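Quiz question writer and fixtures secretary (part-time, term time only)
Horerholm Schools Quiz League

The Horerholm Schools Quiz League needs someone to write its questions and keep its fixture list in order. The last person did both for years and has left us a cupboard of index cards, one of which just says "Belgium?"

The league is for pupils in years nine to thirteen. Teams of four meet after school, usually in a library and once, owing to a double booking, in a boiler room. There are two online rounds before the final, which is held in January at Vostus Hall and taken far more seriously than any of us will admit to parents.

What you would do

Write 120 questions for each online round and 146 for the final, spares included. History, science, geography, current affairs and the arts should all get a fair share. Football is allowed. Last year's final had three questions on canals and we had letters.

Check every answer against two sources. Your own memory is not a source, however good it was at university.

Arrange fixtures with the schools, which means ringing people who are teaching when you ring them.

Sit beside the question master at the final and rule on disputes. The captain of the Seyoum Academy team will appeal. Be kind and be quick.

What we are looking for

You can write a plain question with one right answer, and you can spell. Teaching experience would be handy but we don't insist on it. You will need a DBS check, which we pay for, and a way of getting to Uvari Road by 3.45 pm. 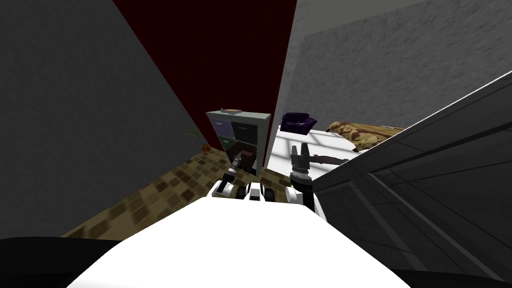 Pay and hours

£138 a week in term time, for one afternoon at a school and whatever hours the questions take you at home. Travel is paid on receipts — proper ones, please.

How to apply

Send a letter of no more than a page to Azlan Rondonuwu at the league office, along with ten sample questions and their answers. Please mark which you think is the hardest. We will try them on a year nine team before we invite anyone to interview, and they do give feedback.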